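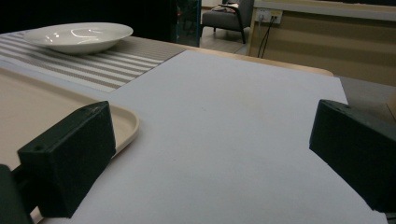

The Blank Page

So my aunt left me the shop on Dunne Street, the furniture in it, and a white sheet with nothing written on it. That was the whole inheritance! The lawyer slid it out of an envelope marked 2000 and looked as puzzled as I was.

I took it home and put it on the table next to the beige tray, where I usually dump my keys. I stared at it all through dinner. There was a tiny dark speck near the middle, another one lower down, and a faint yellowish smudge (mustard, knowing her). I turned it over. More nothing.

By 9 I'd decided it was a map. Two specks, two places, obviously! One had to be the shop. The other, if you were generous about scale, was the old ferry landing at Prinside, where she used to buy me fried dough and let me win at cards.

I drove out the next morning with the sheet on the passenger seat. The landing was still there, and so was the dough stand. I ordered two, out of habit, and got powdered sugar all over my map.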